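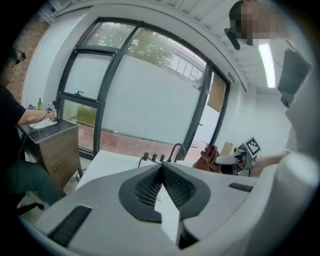
mossbank: You want to leave the frosted film on the lower panes. We took ours off in December and spent the next month putting it back up.

Search this forum Search Advanced search

tilly_r: Why did you put it back? I'm leaning towards stripping ours. The room faces a path and I'd like to see out when I'm sitting down. At the moment all I get is the tree through the top half and a thin bit of paving at the bottom.

mossbank: People walking past look straight in at whatever you've got on the cupboard. You stop noticing the view after a week but you don't stop noticing them. Ours is the Jurero film from the trade counter in Prukutdale, 3 rolls for a window a bit narrower than yours.

hobnail: Disagree. Film makes a ground floor room feel like a dentist's. I'd take it off and put up a half blind. You can lift a blind when you want to.

tilly_r: A blind would foul the handle. It's on the crossbar at the left and I open that one most mornings.

hobnail: Fit it below the crossbar then. Mine is an Aubert, 6 years old, still goes up and down.

greyparish: Whatever you do about the glass, move the soap. A pump bottle on a wood cabinet by the window is asking for a ring. The top may be all right but the drips go over the front edge and down the grain.

tilly_r: The top is dark grey and wipes clean. I haven't had a mark on the front yet. The soap lives there because the sink next door has no ledge at all.

greyparish: Put a saucer under it. Costs nothing.

mossbank: Second the saucer.

tilly_r: Fine, I'll find a saucer. Back to the film. If I do take it off, what shifts the glue? The bit I tried came away in strips and left the glass tacky.

hobnail: Warm water with washing-up liquid, leave it 20 minutes, then a plastic scraper. Don't use a blade near the black frame, it will go through the paint.

mossbank: I used Flaltetti remover and it was no better than soapy water. It smelled worse. Keep it off the wood.

greyparish: You could do it by halves. Leave the pane nearest the chair covered and clear the others. We did 2 out of the four like that and it suits us.

tilly_r: That might look odd from outside.

greyparish: It does a bit.

hobnail: Still say blind.

tilly_r: I'll clear one pane first and live with it for a bit. Does the old film go back up if I change my mind?

mossbank: No. Buy a new roll before you start.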